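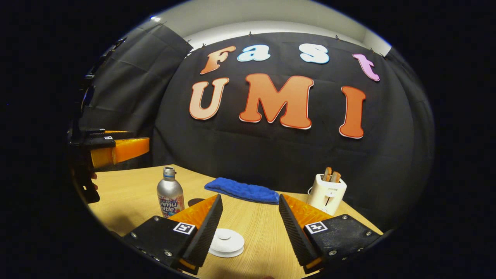 An aluminium bottle, a blue towel and a small white toaster on one of the tables at the Gurkby hall.

Swap table at Gurkby hall stays open until the end of April

The swap table in the hall at Gurkby will continue until the end of April. It was planned for one Saturday only, but so many things were left over, and so many people asked about them, that the hall is now open for swapping every Saturday from ten in the morning until three in the afternoon.

The idea is simple. You bring household things that you do not need any more, and you take home things that you can use. No money is paid. You may also take something without bringing anything, and the other way round.

On the first Saturday 85 households came through the door, and roughly 200 things found a new home. Most of them were for the kitchen: plates, baking tins, glasses and a great many lids which did not belong to any pot. Towels and bed linen were also popular, especially with students who have moved into the rooms in Prenduvberg this term.

Bethel Negussie, who started the swap together with her neighbour Wubit Worku, had expected a much quieter day.

"We put out tables for maybe thirty people," she says. "Before noon we had to fetch more tables from the cellar, and after that we had no place for our own coffee."

Small electrical things are accepted, for example toasters, kettles and table lamps, but they must be shown to Wubit Worku at the entrance first. She looks at the cable and the plug and tries the thing in the socket beside the door. On the first Saturday she checked 49 of them and sent 13 home again with their owners, mostly on account of damaged cables.

"Some people were a little disappointed with me," she says. "One man told me that his kettle had worked for twenty years. I believed him, but I could see the copper."

Drinking bottles have also become a question. Several visitors asked if it is acceptable to bring used ones. The answer is yes, if the bottle is empty, washed and has its own cap. Baby bottles and cups with a drinking straw are not accepted. Towels and other textiles must be newly washed and dry, and should be folded before they are put on the table.

Large furniture cannot be brought to the hall. A person who wants to give away a sofa or a bed can instead write a note and fix it on the board in the corridor. Last week there were notes about two bookcases, a cot and a piano that has to be collected from the third floor.

What is left at the end of April will be driven to the second-hand shop Yilma in Floltham. The shop has promised to receive everything except books, of which it already has too many. Books that remain will stay on the shelf in the hall and can be taken at any time when the building is open.

It is not decided yet if the swap will come back in the autumn. The hall is used by the choir and by two dance groups from September, and the only free time would be Sunday evening. Bethel Negussie would prefer to keep Saturday, and she has asked the choir if they could start one hour later.

"They have not said no," she says. "They asked if we will have music stands."

Visitors who come by bus should get off at the stop before the church, as the road in front of the hall is closed for work on the water pipes. Cars can be parked behind the school, but only on the gravel. For those who come with heavy boxes there is a trolley inside the side door, and it should be put back there afterwards.

Things can be handed in from half past nine. Please do not leave bags outside the hall during the week. Two bags of clothes were left by the steps on a rainy night and had to be thrown away.

Those who would like to help with unpacking or with the drive to Floltham can speak to Wubit Worku at the entrance or write their name on the list by the kitchen door. A driver with a trailer is still missing for the last Saturday.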